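In Praise of Putting the Cap Back On
by Iona Gillies
5 February 2019

I have been running the Saturday-style drop-in homework room at the Dalgleish library annex long enough to have opinions about whiteboard markers, and my friends will tell you (kindly, most of them) that I bring these opinions up at dinner. So let me set them down here once and be done with it, at least until spring.

My opinion is this. A marker is a small shared thing, and how we treat small shared things says a good deal about how we mean to get along. We spent $600 on supplies for the room last year, and I hate to think how much of that went into pens that were left lying open on the tray while everybody hurried off to the bus. Thirty kids can get through a box of markers at a speed you would not believe!

Noman Chaudhry, who teaches the algebra table and is a dear man, thinks I fuss. He says a marker is meant to be used up and you might as well grieve over a paper napkin. I see his point, I do. But a napkin doesn't fail you halfway through a long division problem, with a nine-year-old looking up at you and the line on the board going from black to gray to a sort of squeak. 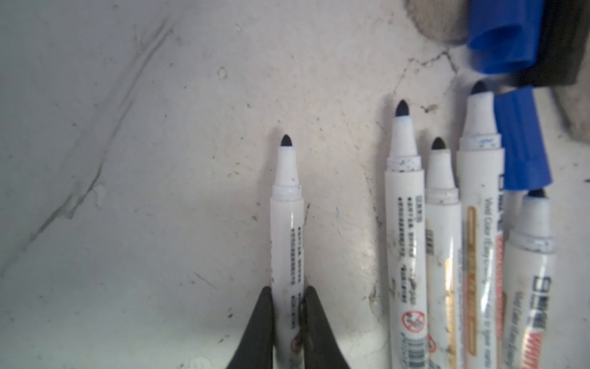 Uncapped markers and a couple of blue caps.

Look at the smudges some of them carry up by the tip, that bluish staining on the white plastic. I'm fond of those marks, to tell you the truth. A pen with ink on its collar looks to me like a pen that has been in company, and I would never scold a child for a messy marker or for blue fingers either. It's the cap I care about. The cap takes one second, and you can hear it click, and then the next person has something to write with.

My mother kept her pens in a coffee can and tested every one on the back of an envelope before she wrote the grocery list, and whatever didn't write went straight in the trash. I used to find that a bit severe. These days I keep an envelope of my own by the board, and I've come around to her way of thinking on the trash part, too. Please, if a marker is finished, don't put it back on the tray for somebody else to discover. I must have picked up the same dead green one every week since October.

Mimoza Lazarević has suggested we hand each child a marker with their name on it, and I can see why that appeals. I'd still like us to share. I'd like them to borrow the black one, pass it down the table, squabble over it a little and cap it when they're through. Noman can go on teasing me about it, and he's welcome to, as long as he stops walking home with the red one in his shirt pocket.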